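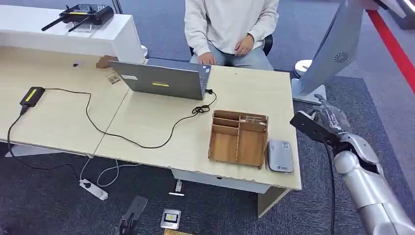 4. Audience Response to Restored Releases

4.1 Materials and Procedure

The study compared viewer responses to two versions of the same feature film, a black-and-white drama released on home video by the distributor Oleo. The first version was the high-definition master prepared for the earlier disc. The second was a new 4K scan of the original camera negative, completed at the Udholm laboratory in September. Both versions used the same mono soundtrack, so that differences in viewer ratings could be traced to the picture alone.

Each participant watched 17 short passages in both versions. The passages were chosen by Petronella Pillay and Lwazi Kekana to include night exteriors, close-ups, optical dissolves and one reel known to survive only in a duplicate element. The order of the two versions was changed from one participant to the next. Participants were not told which version they were watching, and the disc menus were removed before the sessions.

After each passage, participants rated sharpness, depth of shadow and the look of the film grain. They were then asked which version they would prefer to own. The last question was added at the request of the distributor and is treated separately in Section 5.
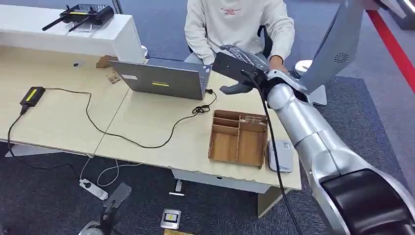

A pause of 30 seconds was placed between passages. Earlier work by Usman had suggested that viewers carry an impression of brightness from one clip into the next, and the pause was filled with a plain gray screen to limit this effect.

4.2 Results

Participants rated the 4K version higher for sharpness in most passages. The difference was clearest in close-ups and smallest in the optical dissolves, where the source material is at least one generation further from the negative. In the duplicate reel, ratings for the two versions could not be told apart.

Ratings for grain were less even. Participants who owned large collections of discs tended to welcome visible grain and described it as a sign of a careful transfer. Several others took the same grain for a fault in the picture. Written comments from this second group often used words such as "dirty" or "busy," even for passages that they had rated as the sharper of the pair.
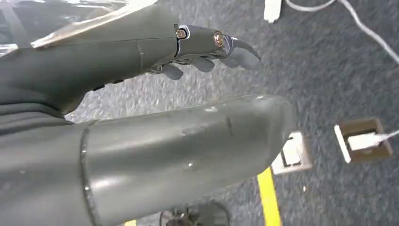
Figure 2. Photo: Chinyere Usman.

Shadow depth was affected by the high dynamic range grade applied to the new version. In the night exteriors, the grade brought out wall and street detail that the earlier disc had left close to black. Sanna and Moodley have argued that such detail may go beyond what audiences saw in theaters, and the present results do not settle the matter. No original release print was available for comparison, and the lab notes held in the Chauke collection describe print density for only two reels.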